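Leveling feet on a white folding table – who else loves these?

Forum: Small Spaces > Tables, Desks & Folding Stuff

makidance_attic
Okay, I need to gush for a minute. I finally got a white folding table for the attic workroom and I am way too happy about it! I paid 40 for it secondhand in April, and the seller threw in the black floor sheet as well, so the old tiles up there are safe from scrapes.

What I really want to talk about is the feet. My last table (a Bovero, may it rest in peace) had flat rubber plugs that fell off every time I dragged it. These legs have a ribbed collar down near the floor and then a rounded cap under that, and the whole thing just looks so neat. Take a look at the bottom of one:

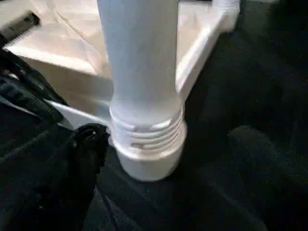
Ribbed collar and foot cap, white on the dark floor

Does anybody else have this style? I want to know if the ribs are a real thread for leveling or only there for grip. I've been scared to twist too hard!

nistor77
Love that foot! I can't tell from the picture if it turns. On mine it does, and it's great on a wavy floor. Hold the leg with one hand and turn the cap with the other, a quarter turn at a time. If it doesn't budge with normal hand strength, stop, it's probably molded in one piece.

plainjane_desk
I'm going to be the grump and say ribs on plastic are for looks nine times out of ten. I had a Jultitz side table with the same kind of rings and I spent a whole evening trying to "adjust" them. They were solid. Nice table though, I still use it for seedlings.

makidance_attic
Ha, that would be so me. I'll try the quarter turn and report back. The attic floor drops toward the window, so I'm hoping nistor77 is right.

Other question while I have you all. What's your order for folding and unfolding? I've been laying the top down on the floor sheet with the legs pointing up, because it's so much easier to get at the joints that way. The top has a crumpled white layer over it that I haven't decided what to do with.

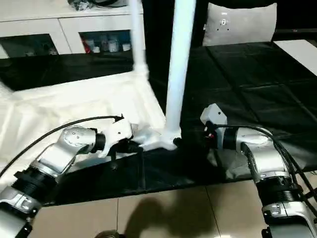
Legs up, top down on the black floor sheet

The flared bit where the leg meets the top is my favorite part of the whole design. It looks so sturdy!

trestle_fan
Top down, legs up, yes, always! I do it that way every time, and I put up tables for our craft market all summer. My order is: one leg all the way out, check it at the joint, then the next one. I used to pull two at once and I pinched my thumb so badly I couldn't knit.

plainjane_desk
I disagree about top down, at least on a hard floor. One bit of grit under there and you've got a scratch right across the part you look at every day. I stand mine on its long edge and lean it on my hip. Works fine with a small table.

trestle_fan
On its edge is how I bent a hinge. If you sweep first and put a sheet or blanket down, grit isn't a problem.

nistor77
I'm with trestle_fan on this one. But please sort out that white layer before you use the table. If it's packing film, peel it. If it's a cloth, take it off before you fold anything, or it'll end up caught in a joint. I wrecked a really pretty tablecloth like that.

makidance_attic
Oh no, the tablecloth! Noted, it's coming off tonight. I'm keeping the top-down method, but I'll sweep first – fair point, plainjane_desk.

corner_office
Jumping in to ask about weight. I want a folding table for a sewing machine and a stack of fabric. Would one of these take it, or do I need something heavier?

makidance_attic
I don't have a number for mine, there was no paperwork with it. I've only had my paints and a lamp on it so far. Not a wobble, and I lean on it a lot!

plainjane_desk
Get the rating from the maker before you put a sewing machine on any folding table. It's the shaking that gets you more than the weight. Mine walked across the room during a long seam.

corner_office
Walked across the room, wow. Okay, I'll ask before I buy. Thanks all!

makidance_attic
Update on the feet: I tried one and it turned! Very stiff at first and then smooth. Three more to go, and then I'm getting the level out.

nistor77
YES. Put a bit of tape on the cap to mark where you started, so you can get back to it.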